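Spent most of this week on the bimanual planner, so a few notes while they're fresh. The task is tidying a living room with two arms, and the part I own is everything between "here is the bin" and "both grippers are on the rim."

The old version planned each arm by itself. Left arm first, then right arm with the left one treated as a fixed obstacle. It works fine when the object is wide. A wastebasket is narrow, so the right arm kept getting whatever room the left arm had left over, and a lot of the time that was none.

Lemma, our planner, now samples both grasps as a pair. It picks two points on the rim, checks that both wrists can get there together, and throws out the pair if either one fails. Planning time went from 80 ms to 135 ms. I can live with that.

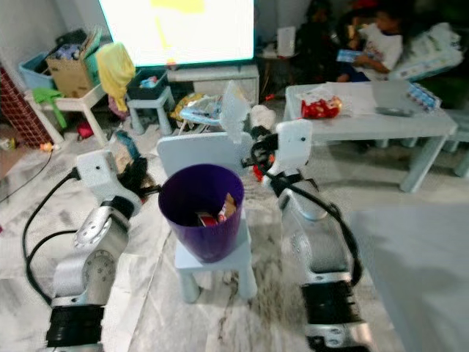 The rim fit was the next problem. Perception gives me a circle and a height, and the circle is good from the front and bad at the back, where the head camera sees the inside wall of the bin through the opening. Hazel Yazzie found that we were fitting to both walls and averaging them. She now drops any depth point that sits below the top edge before the fit runs.

Glossy plastic is still hard for the depth sensor. Bright spots come back as holes. We fill small holes from their neighbors and leave large ones empty, and the fit gets a lower confidence score. Below a threshold the planner asks for another look from a slightly different head angle.

A bin on a chair is a different planning problem from a bin on the floor. The backrest is a real obstacle and it's close to the rim. For a while the collision map merged the two into one blob, so the planner thought the whole back half of the rim was inside something solid.

The fix was boring. Segment the bin first, cut it out of the map, then inflate what's left. We had been inflating first. Dagim Birhane spotted the order in a code review and I had read that function many times without seeing it.

Someone asked what we use for replay. It's Plorkau, our internal tool. It loads a log, lines up camera frames with joint states, and lets you rerun the planner at any point with different settings. I keep a set of 200 logs that every change has to go through before it gets near an arm.
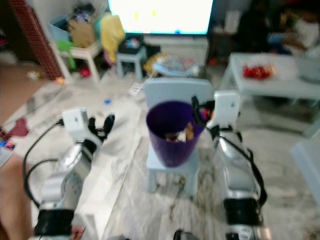

Replay caught a bad one on Friday. With the finger opening set a bit wider, 7 of those logs came back with the right gripper's approach path crossing the left forearm. The final poses were all clean. The check was only running on the last waypoint of each segment, and now it runs along the whole path.

Cables are the thing I have no good model for. They hang off the wrists in a loop and the loop changes shape with every move. Right now each one is a fat capsule attached to the forearm, which makes the planner more careful than it needs to be. Kibet Kirui wants to try a capsule that changes size with wrist angle. I'd like to see it in replay first.

Two things still open. One, the paired sampler sometimes returns grasps that are too close together, and the lift would tip. I need a minimum angle between them. Two, head angle and arm motion are planned separately, so an arm can block the camera right when we want a second look.

Starting on the minimum angle Monday. If you've done paired grasp sampling on round objects and have a cost term you like, send it over.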